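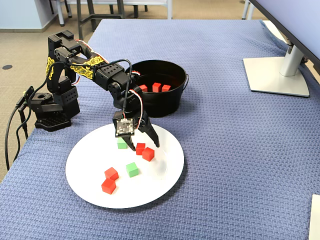

**Figure 4.** Large round white plate on a table covered with a blue woven cloth; a black jointed arm reaches over the plate.

## 4. Table Coverings and Sound in Shared Rooms

The previous section dealt with floors and ceilings, where most of the money for noise control in shared buildings is spent. This section considers the table. Much of the noise that users of a shared room complain about is made when something hard is set down on something hard, and the surface on which this happens is usually left out of building surveys. Ceiling panels reduce the time that a sound lingers in the room. They do little about the first sharp knock, and it was the knock that respondents in Salloseck mentioned most often when asked what made a room tiring.

### 4.1 Background

Earlier work on coverings has come mainly from two directions. Studies of restaurants have treated the tablecloth as part of a general impression of comfort, along with lighting and the distance between seats. Studies of schools have looked at chair legs in great detail and at desktops hardly at all. Rosenthal's unpublished notes on reading rooms are an exception. Keisha Rosenthal recorded the surface of every table she sat at over two winters, and her remarks on felt, oilcloth, and bare wood were the starting point for the coding scheme used here.

The word "covering" is used in a broad sense. It includes woven cloths, blankets, felt pads, plastic sheets, and any combination of these. It does not include varnish, laminate, or other finishes that are bonded to the table. Place mats presented a difficulty, and were counted as coverings only where they stayed on the table between sessions.

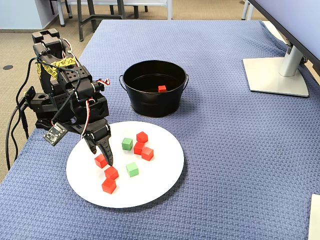

Thickness alone is a poor guide to how a covering performs. A thin cloth with a raised weave may hold a small layer of air under an object, while a thicker sheet of smooth plastic passes most of the force of contact straight to the tabletop. For this reason the coding scheme records texture and thickness on separate lines. It also records whether the covering lies flat. Wrinkled cloths scored well for sound but poorly with users, who disliked setting cups on them.

### 4.2 Recording procedure

Sound levels were taken with a Wuvero handheld meter placed at seated ear height, 2 feet from the near edge of the table. Each recording period lasted 60 minutes and took place during ordinary use of the room. No attempt was made to stage particular activities. Users were told that sound was being measured and were asked to carry on as usual, and a notice to this effect was posted at the door. Speech was not kept: the meter stores levels only, and the observer's written log was limited to contact events such as setting down, sliding, stacking, and dropping.

The full set contains nearly 4,000 logged contact events. Events that overlapped with a door closing, a telephone, or traffic from outside were marked and removed before analysis. A second reader went through the log for each room without seeing the first reader's codes. Disagreements were settled by discussion and were mostly about sliding, which shades into setting down when the object is light. 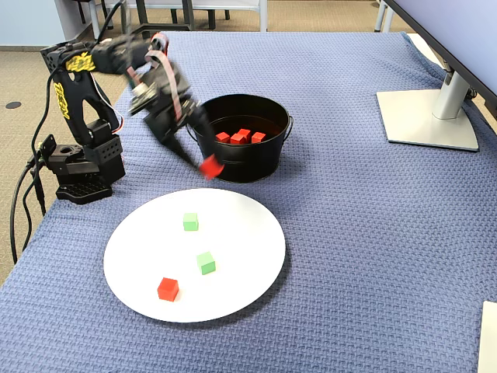 Coverings also change the way people place things, and this effect is harder to separate from the material itself. On a hard surface, users in the Araya reading room tended to lower a cup or a box slowly, and several remarked that they did so out of concern for others. Once a cloth was laid, the same users became less careful. The gain from the cloth was therefore partly lost to heavier handling. Equipment that rests on a covering for a whole session is a different matter. In our coding such an item is entered once under "standing load" and is not treated as a contact event. Small items that are picked up and put down again are entered each time. The distinction matters when comparing rooms used mainly for desk work with rooms used for crafts or repairs, where the standing load is often high and the number of small movements is higher still.

### 4.3 Felt underlay

In 15 of the rooms, an Oketti felt underlay was placed beneath the existing covering at the midpoint of the study. The underlay was chosen for its availability and was bought at the normal price. It was cut to stop short of the table edge so that it could not be seen by a person seated at the table.

The underlay lowered the peak level of setting-down events in most of the rooms where it was tried. It had no clear effect on sliding. In rooms with a loosely woven top cloth, the two layers shifted against each other and had to be straightened by staff, and in one room the underlay was taken out by users before the end of the period. Those results are reported with the others and have not been adjusted.

Response to the underlay was mild. Few users said that the room had become quieter. A larger group described it as "calmer" or "less busy," although the number of people present had not changed. We treat these remarks with caution – they were collected at the end of a session, when respondents were often on their way out – but they agree with the direction of the measured change.

### 4.4 Uncovered tables

Uncovered tables served as the comparison group. Most were pale, hard, and smooth, and were preferred by users for tasks that involve sorting or lining up small objects, for which a textured cloth is a nuisance.

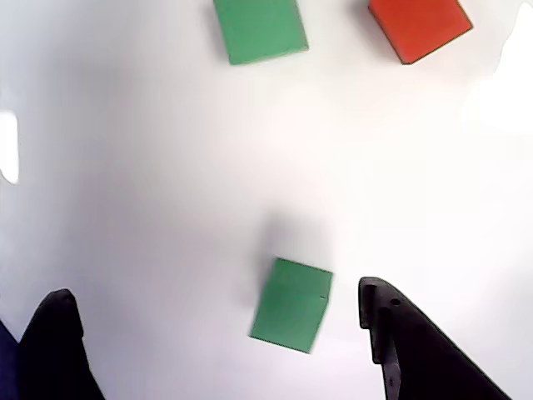 **Figure 5.** Two green blocks and one red block on a flat white tabletop, seen from above.

Peak levels on uncovered tables varied more than on any covered type. Part of this variation comes from the frame and legs, which differed widely between buildings and which the coding scheme does not describe in enough detail. A light tabletop on a hollow metal frame rings when struck, and no reading taken above the table can tell us how much of the sound came from below it. Section 5 returns to this problem using readings taken under the tabletop in October.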